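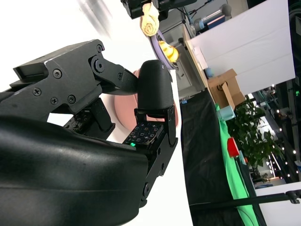
Figure 4. Gripper with plates at the tray-laying bench, seen from the wrist.

Section 4. Working alongside the tray-laying cell

4.1 Purpose of this section
The Derska cell at Suvville has taken over the repeated handling of plates and bowls. Staff who previously laid trays by hand now prepare the bench, supervise the cell and deal with any item it cannot place. This section sets out those duties. It applies to all kitchen support staff, including those on temporary contracts.

4.2 Before the start of a shift
1. Sign in at the panel under your own name. Shared log-ins are not permitted.
2. Clear the bench of personal belongings, paper and cutlery.
3. Set out plates and bowls according to the layout card for the day.
4. Check that both grippers are empty and that the fingers are free of food or fibres.
5. Check the small indicator light on the gripper. A steady green light means that the finger sensors are ready. If the light is off or red, do not start the cell; record fault code 263 and inform the shift lead.
6. Stand behind the floor line and press Start.

CAUTION: Keep hands and sleeves away from the finger joints whenever the arm is powered, including when it is standing still.

4.3 During operation
1. One trained person must remain within sight of the cell at all times. This person is the cell attendant and has no other task during that period.
2. If an item is dropped or held badly, press Pause and wait for the arm to stop before reaching in.
3. Replace the item on its mark and press Resume.
4. Note each pause in the attendant's log, with a word or two on the item concerned.

Note: Pauses are expected. The log is used to improve the layout cards and is not used to assess individual staff.

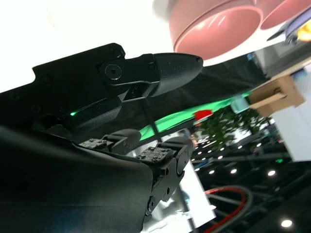
Figure 5. Gripper fingers apart, with the green indicator light showing.

4.4 Cleaning the fingers
1. Press Stop and turn the key to Off. Remove the key and keep it with you.
2. Wipe the finger pads with a dry, lint-free cloth. Do not use sprays – liquid may enter the joints.
3. Look over the screws and report any that are loose. Staff must not tighten them.

4.5 Changes to duties and breaks
Attendants change over every two hours. The person leaving the bench must tell the next attendant of any open fault before handing over the key. Manual tray laying remains part of every rota, so that service can continue if the cell is out of use.

No post has been withdrawn as a result of the installation. Staff who do not wish to act as attendant should speak to Stelios Fragkou, site operations, on extension 268. Training takes one full shift and is paid at the normal rate.

Revised December 19, 2025. Replaces all earlier versions of Section 4.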